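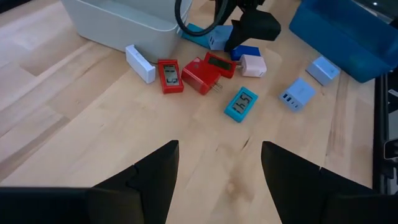
Wozu braucht Clukari zwei getrennte Kalibrierdateien, wenn beide Arme über demselben Tisch arbeiten?

Jeder Arm führt seine eigene Handkamera, und deren Lage zum Greifer ändert sich mit jedem Ausbau. Die Datei für den linken Arm beschreibt deshalb nur die linke Kamera, die Datei für den rechten nur die rechte. Den gemeinsamen Bezug stellt erst das Tischkoordinatensystem her, das in Abschnitt 4.2 angelegt wird.

4 Wahrnehmung und Greifplanung einrichten

Voraussetzungen: Die Steuerung läuft, beide Arme sind referenziert, der Not-Halt ist geprüft (Kapitel 2). Der Benutzer gehört zur Gruppe „Einrichter“.

4.1 Kameras anmelden

1. Clukari im Einrichtbetrieb starten.
2. Im Menü „Sensoren“ den Eintrag „Neu suchen“ wählen. Die Suche dauert bis zu 11 Sekunden.
3. Die Handkameras als hand_l und hand_r eintragen, die feststehenden Kameras als fix_1 und fix_2.
4. Für jede Kamera die Vorschau öffnen und die Zuordnung kontrollieren. Dazu den jeweiligen Arm im Tippbetrieb leicht bewegen: Bei hand_l und hand_r wandert der Hintergrund, bei fix_1 und fix_2 bleibt er stehen.
5. Belichtung auf „manuell“ stellen und den Wert speichern.

Hinweis: Bei automatischer Belichtung springt die Helligkeit, sobald ein dunkler Greifer ins Bild fährt. Die Segmentierung verliert dann kleine Teile.

4.2 Tischkoordinatensystem anlegen

1. Die Tischfläche freiräumen und die Kalibriertafel auflegen.
2. „Tisch einmessen“ wählen. Der linke Arm fährt die Messposen nacheinander an, danach der rechte.
3. Den Restfehler ablesen. Liegt er über dem Grenzwert im Prüfprotokoll, Tafel neu auflegen und ab Schritt 2 wiederholen.
4. Ergebnis unter „Zelle“ ablegen. Der alte Stand wird automatisch umbenannt und bleibt erhalten.

VORSICHT: Während der Einmessung fahren die Arme selbsttätig. Nicht in den Arbeitsraum greifen. Der Zustimmtaster muss in der Hand bleiben.

4.3 Objektmodell laden

Das mitgelieferte Modell Tiêu erkennt Steckernetzteile, Kurzzeitwecker und Kunststoffbehälter. Es gibt zu jedem Teil eine Maske, eine Klasse und eine Vertrauenszahl von 0 bis 100 aus.

1. Unter „Modelle“ den Eintrag Tiêu markieren und „Laden“ drücken.
2. Die Schwelle auf 58 setzen. Niedrigere Werte liefern mehr Treffer, aber auch Geistermasken auf Astlöchern und Spiegelungen.
3. Die Auswertung für fix_1 und fix_2 auf die Tischfläche beschränken. Dazu im Vorschaubild das Vieleck „Arbeitsbereich“ an den Tischkanten entlangziehen.

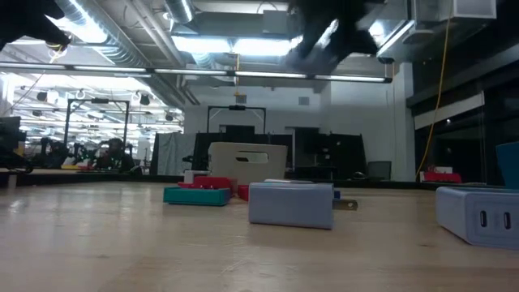
Ohne diese Beschränkung rechnet Tiêu das gesamte Bild durch, und der Takt der Szenenauswertung sinkt deutlich. Außerdem können Teile jenseits der Tischkante als Greifziele in die Liste geraten. Der Planer verwirft sie zwar als unerreichbar, schreibt aber jedes Mal eine Warnung ins Protokoll.

4. Teile, die sich gegenseitig verdecken, mit „Masken trennen“ prüfen. Zusammengefasste Masken kommen vor allem bei gleichfarbigen Gehäusen vor.
5. Einstellungen mit „Übernehmen“ sichern.

4.4 Greifplanung mit Plemance

Plemance verteilt die Greifziele auf beide Arme und prüft die Bahnen auf Kollision.

1. Behälter als Ablage kennzeichnen. Der Innenraum wird dabei als Zielvolumen übernommen, der Rand als Hindernis.
2. Sicherheitsabstand zwischen den Armen auf 36 mm einstellen.
3. Als Strategie „nächster Arm“ wählen.
4. „Probelauf ohne Bewegung“ starten und die Bahnen in der 3D-Ansicht ansehen.
5. Erst danach mit reduzierter Geschwindigkeit real verfahren.

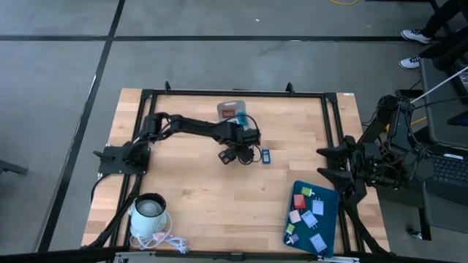
Abb. 4-3: Arbeitszelle mit zwei Armen und Behälter mit netzteilartigen Steckerblöcken

Hinweis: Lose Kabel kennt das Kollisionsmodell nicht. Bereiche, in denen Kabel liegen, als Sperrzone eintragen („Zelle“ > „Zonen“ > „Neu“).

4.5 Meldungen

P-04 Kein Griff gefunden: Teil liegt zu dicht an der Behälterwand. Anfahrwinkel freigeben oder Teil umlegen.
P-07 Arme blockieren sich: Strategie vorübergehend auf „abwechselnd“ stellen.
W-12 Maske instabil: Belichtung prüfen, siehe 4.1, Schritt 5.

Änderungen an diesem Kapitel (Stand September): Grenzwert aus 4.2 ins Prüfprotokoll verschoben, Meldung W-12 ergänzt. Bearbeitung: Nhi Lý, Damir Matić.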